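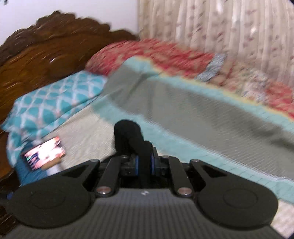
Enikő Vass was up at 5 the morning we spoke and had already done a load of sheets. She runs Gostemura, a small guest house outside town, and before that she spent years doing rooms in other people's hotels. I'd asked her for half an hour on what makes a good bed. Got closer to two hours, and a coffee, and a plate of poppyseed cake I was told to finish.

First thing she wanted to say was about thread count. She's against it. "People ring up and ask me the number. What number? You sleep on cloth, you don't sleep on a number. I've had very dear sheets go bobbly in a season and I've had plain old cotton from my mother that I still use."

Her mother's sheets came out of the cupboard at this point. Heavy, washed soft, a darn in one corner in slightly the wrong white. She irons them damp. She irons everything damp, and doesn't own a steam iron anymore, the last one leaked rust on a pillow slip and went straight in the bin.

So what does she look for? Weight, mostly, and the hem. A deep hem with close stitching means somebody took their time. She buys most of her linen from Remzi Toprak, who sells under the name Kırmızıgül and drives it out himself, and they argue about price at the back door. "He says I'm robbing him. I say take it back then. He's never taken it back."

On colour she's changed her mind. When she opened it was all white, every room, the way she'd been trained. Then a winter of it got her down. "White is for the boss, so he can see you cleaned. At home who has all white? You have the stripey one and the one from your aunty and they go on together." Now the rooms are mixed. Guests either love it or say nothing.

I asked about washing. She got quite stern here. Cool wash, half the powder it says on the box, no softener ever, and towels kept seperate. Dry outside if there's any wind at all. In bad weather she strings a line down the hall and the guests duck under it — there've been complaints, two of them, both in the same August, and she remembers both names.

The doona question. Everyone has an opinion. Hers is that most people are too hot and don't know it. "They buy the big fluffy one, then they sleep with one leg out all night. Get a thin one and a blanket. If you're cold pull up the blanket. It's not hard."

She's less sure about mattresses. Tried a foam one, a Farner, because a rep talked her into it, and put it in her own room first to see. Her back liked it. She didn't, said it was like lying in dough. It went to her neighbour Canan Güneş, who's thrilled with it and won't hear a word against it.

Bit about money. Linen is dear now, dearer than when she started, and she mends where she used to replace. A sheet gone thin in the middle gets cut down the centre and sewn back sides to middle. Then it's a cot sheet, then pillow slips, then rags for the windows. There's a bag of rags under the stairs with 40-odd years of family washing in it, her guess, and she won't part with any of it.

Does anyone notice? One did. Wakana Tamura stayed a fortnight and asked to be shown how to do the sides to middle seam, so they sat at the kitchen table with an old sheet and did one together. She's since written to say she has done all her own at home. Enikő keeps the letter in the linen cupboard, which seemed to me the right spot for it, tho she says it's only there becuase the kitchen drawer is full.

Last question, what would she tell someone with one bed and not much to spend. "Good pillow. Open the window in the morning. Don't make the bed straight away, let it air, have your breakfast." Then the dryer buzzed, the one she says she never uses, and she went off to see to it.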